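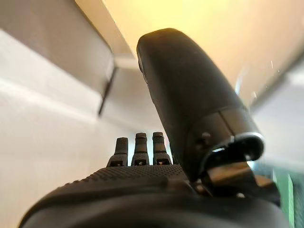
Last updated: 30th May

Print this entry | E-mail this entry

Tendent notebook – autosave and the outline pane

Picked up the autosave problem again this morning. The complaint is the same one Fidel forwarded: a writer has a long project open, drags a chapter in the outline, keeps typing, and a few minutes later the chapter is back in its old spot. The text is fine. Only the order is lost.

Made a test project with 226 sections, mostly filler paragraphs, plus a few with footnotes and comments. On the desktop build I moved a section from the bottom to the top and typed in it without stopping. First two tries, nothing. On the third the outline jumped back when the save icon blinked. Same thing with sync turned off, so it isn't the server.

What I think happens: autosave writes the text and the outline as separate files. The outline file is written from a copy taken when typing starts. If the move lands between the copy and the write, the old order goes to disk, and then the pane reloads itself from disk and shows it. The reload is the part I don't like. There is no need for the pane to read back what we just wrote.

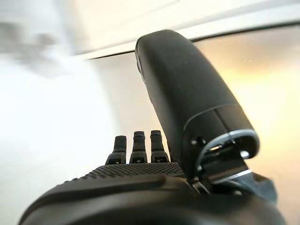 Lilla Rácz

Took the reload out on a branch and ran the same steps. The pane stays put now, but the file on disk is still wrong until the next save, so closing the app at a bad moment would lose the move anyway. That needs the second half of the fix, taking the copy at write time. Soledad wrote that code and says the early copy was there to stop the cursor from stuttering in long documents. I tried it her way and mine on the old laptop. With the late copy there is a small hitch, around 8 keystrokes' worth on a fast typist, then it catches up. Not good enough to ship. Copying only the outline late and leaving the text copy where it is gives no hitch that I can feel.

Left to do on this:
- Footnote order after a move. Haven't checked whether it follows the outline file or the text file.
- Undo. After a move and a save, undo puts the section back but the word count for the parent folder is stale.
- Ask Fermín if the Jitent importer writes its own outline file. If it does, it will need the same change.

Separate matter, distraction-free mode. Elba wants the typing line held at the middle of the window instead of drifting down. It works in plain text. In a section with an inline table the line jumps up by the height of the table and comes back on the next key. I turned the setting off for sections with tables for now and put a note in the code. She would prefer it fixed before August – no promises, the table layout is old and I don't know it well.

Also changed the export dialog so it remembers the last format. It was going back to PDF each time, which was annoying when making e-book drafts over and over.

Branch is pushed as outline-late-copy. Please don't merge it yet, the footnote check comes first.

Recent entries
Export presets, second pass
Smart quotes inside code blocks
Jitent importer: missing chapter titles
Word count in nested folders
Dark theme and the comment margin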